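Section 4: Installing the Trosix engine mounting frame on the Pelberg test stand

4.1 Before you start

This section covers mounting a dressed engine on the Pelberg stand with the Trosix frame, connecting the coupling shaft and setting the initial alignment. It does not cover fuel or exhaust connections (see Section 5).

CAUTION: Isolate the dynamometer supply and fit a lockout tag before removing the shaft guard. The emergency stop does not isolate the supply.

NOTE: Stands delivered before January have the earlier rear crossmember. The slotted holes are on the inner face and the washers supplied with this kit will not fit. Order kit 148 from your parts centre.

4.2 Mounting the frame

1. Clean the bedplate T-slots and remove any burrs from the slot edges.

2. Slide the T-nuts into the two outer slots. Leave the centre slot clear for the oil drain tray.

3. Lower the frame onto the bedplate and start all fixings by hand. Do not tighten.

4. Set the front posts to the height given on the engine data sheet. The scale reads from the top of the bedplate, not from the pad.

5. Tighten the fixings in the sequence stamped on the frame – front left, rear right, front right, rear left – and then repeat the sequence at final torque.

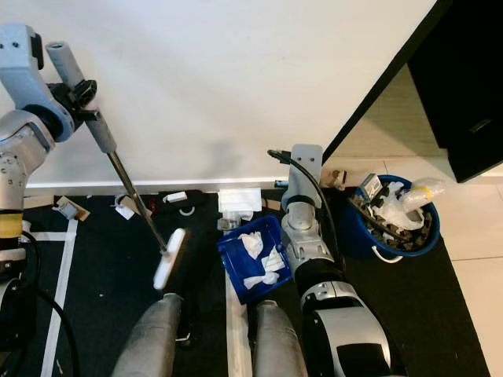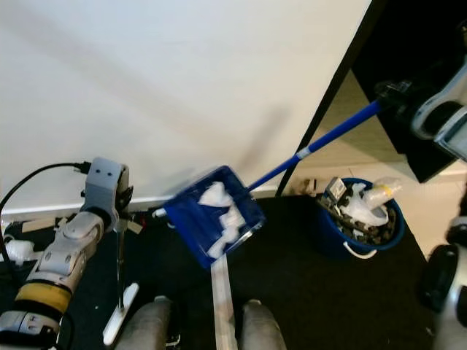 Can the frame be left bolted down when changing to a different engine family?

The frame can stay in place if the new engine uses the same rear adaptor plate. Reset the front posts to the new data sheet and repeat the alignment check in 4.3. If the adaptor plate changes, remove the frame and start again from step 1.

4.3 Coupling shaft and alignment

6. Fit the Lindsay coupling shaft to the dynamometer flange first, then to the flywheel adaptor. Use new bolts at both ends.

7. Mount a dial indicator on the dynamometer flange and rotate the shaft by hand through one full turn. Record the reading at each quarter turn.

8. Compare the readings with the limits on the stand's calibration label. Adjust height at the posts and lateral position at the T-slots. Do not shim under the rubber isolators.

9. Refit the shaft guard. The interlock lamp on the console changes from amber to green when both latches are closed.

CAUTION: Never run the engine with the interlock bypassed, including at cranking speed.

10. Enter the alignment readings in the Zitovex console under Set-up, page 11. The console will not release the starter circuit until this page has been saved.

NOTE: Recheck alignment after the first 17 hours of running and whenever an isolator is replaced.

Revision 2, Thursday, June 29, 2023. Checked by L. Espinoza.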